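Household robot trials move on to nuts and collars

January 10, 2023

Machines are still some way from being useful around the house or on a small shop floor, according to results released by the engineering group at Ummont. Its latest report covers 2,432 simulated attempts at simple fitting and tidying work, carried out with a single-arm model and a two-finger gripper.

The tasks were chosen from a list drawn up with Ekström, a maker of shelving and workshop fittings. They include picking up a dropped part, placing a lid on a jar, sliding a collar along a bar and putting a tool back on its hook. Each task was given a limit of 20 seconds, after which the attempt was stopped and marked as failed.

Picking up and putting down gave the best results. The arm met the target in 4 out of 5 attempts when the part lay on a flat surface with clear space on each side. Results fell sharply when the part was fixed to something else, or when the arm had to reach over one object to get at another. Ummont puts most of these failures down to the planned path and only a small share to the grip itself.

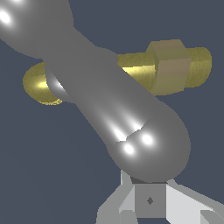
Simulated view of the arm and gripper, with a faceted block mounted on a cylinder behind.

Collar work is of interest because it resembles many ordinary chores – tightening a tap fitting, changing the head on a mop, adjusting the height of a clothes rail. A person does these mostly by feel. In the simulation, contact forces are calculated at each step, but friction between the parts is set to a fixed value, and the report accepts that worn or greasy fittings would behave differently.

A second difficulty is the bulk of the arm. The links nearest the gripper can block the line of sight to the part being worked on, so the controller has to rely on the last known position. Adding a further viewpoint helped in the reaching tasks but made little difference once the fingers were in contact.

The group does not give a date for a domestic product. It says that shop-floor use is closer, as parts there can be held in a jig and presented the same way each time, whereas kitchens and utility rooms cannot be arranged to suit the machine.

Tests on real hardware are due to begin in March at the Clesetdale workshop, using a bench supplied by Cinmont. The first round will be limited to the flat-surface tasks, with collar fitting to follow if the simulated and measured forces agree closely enough.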